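August
By Stelios Michailidis

4.2 Who reads the trade title

Hetico, a quarterly for caravan park owners, goes out free to 3,244 addresses. We wrote to all of them and had 1,099 replies, a few of which answered the questions. Most readers kept an issue for 12 weeks, usually in the site office, often under something.

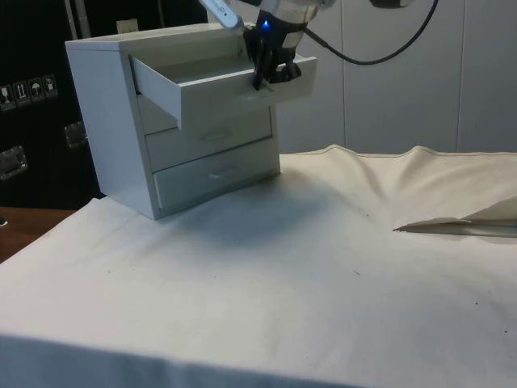 Figure 3. Three-drawer cabinet, top drawer partly open.

4.3 What they remember

Recall was modest. Asked to name an advertiser, readers most often chose Politis, who last bought a page 10 issues ago. The publisher's own supplement on drainage did better at Plellonstead, where the park had flooded. We treat this result with care.

Comments

Jerkitz: I run a park and never got the survey. Is the supplement still free?

Plellonstead reader: It wasn't a flood, it was a burst main. Otherwise fair.

Jerkitz: Found the survey. It was under something.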